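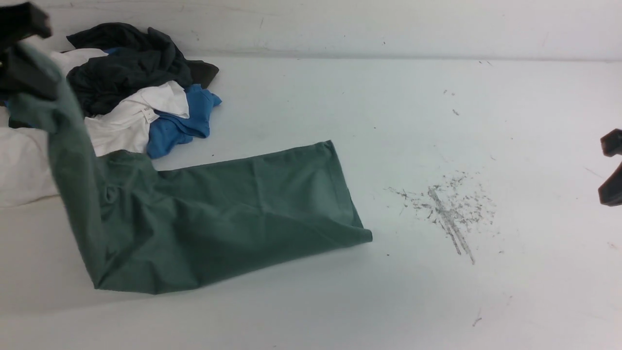 4. Good Practice for Bimanual Garment Handling

4.1 Grasp rules

The rules in this section were written for operators and for anyone reviewing their recordings. They grew out of the Pruklow folding set, which holds 3,000 episodes recorded over 11 weeks by Naveen Bajpai and Tươi Tăng. An early draft ran to 32 rules. Operators could not keep that many in mind while working, so we merged the ones that overlapped and moved the rest to a reviewer's checklist.

A garment is taken by a corner, a hem or a seam wherever one can be reached. Grasps in the middle of a panel are allowed only to drag a garment clear of the pile, and are labelled as drags. In Figure 3 one gripper has a corner of the green garment up off the table while the hem end still lies flat. We label this posture "partial lift". It gets its own label because reviewers at our two sites had been splitting it between "grasp" and "spread", and agreement on both labels suffered.

The second gripper may wait open over the table. It must not rest on the fabric unless it is being used as a hold-down, in which case the operator marks the hold at its start and end. Cheng-en Chiu argued for dropping the end mark, as it can usually be recovered from the force trace. We kept it for the sake of teams using Iltix arms without force sensing.

4.2 Workspace rules

Garments waiting their turn stay in one pile, on the same side of the table for the whole session. The pile is not tidied between episodes. A neat stack makes the next grasp easier than it would be in a laundry, and policies trained on neat stacks did poorly in our trials at the Nieto site.

Marks on the work surface are left alone during a session. Wiping the table partway through changes the background from one episode to the next, and we found it simpler to clean at the end of the day and record the session number. Where scuffing is permanent, it is noted once in the site log along with the colour of the surface.

Cables should be routed behind the arms where the mount allows it. If a cable crosses the view of the head camera, the session is kept and flagged. It is thrown out only when the cable touches the garment being folded.

4.3 When a fold counts as finished

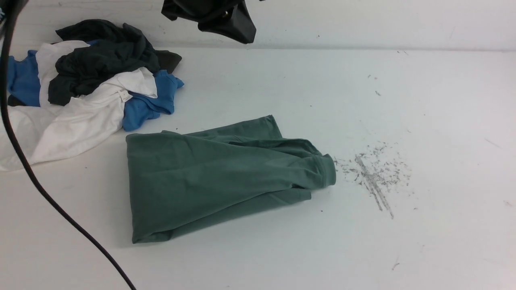 Figure 3. Folded state of the green garment; the lifted corner is shown in the opening panel. Photo: R. Sisodia, Plelen garment study.

Most disagreement among reviewers was over this point. Our rule is that a fold is finished when the garment forms a rough rectangle and both grippers have let go of it. Soft wrinkles are accepted. A cuff or sleeve end standing out past the side, as in Figure 3, is accepted at grade 2 but not at grade 1, and a layered corner that does not lie flat is treated the same way. The angle of the garment on the table has no effect on the grade.

Operators do not go back to correct a fold once the end mark is set. If they want to try again, they start a new episode from the crumpled state. Rodrigo Paiva's group allows corrections inside an episode, and their data should be relabelled before it is combined with ours.

Reader comments (3)

tmarsh_lab: Does the hold-down rule apply if the finger only brushes the cloth on its way past?

R. Sisodia: No, only if it stays there. We'll fix the wording in the November revision.

kel_w: We tried the untidied pile rule at our centre. Slower sessions, but the grasp labels are a lot easier to agree on.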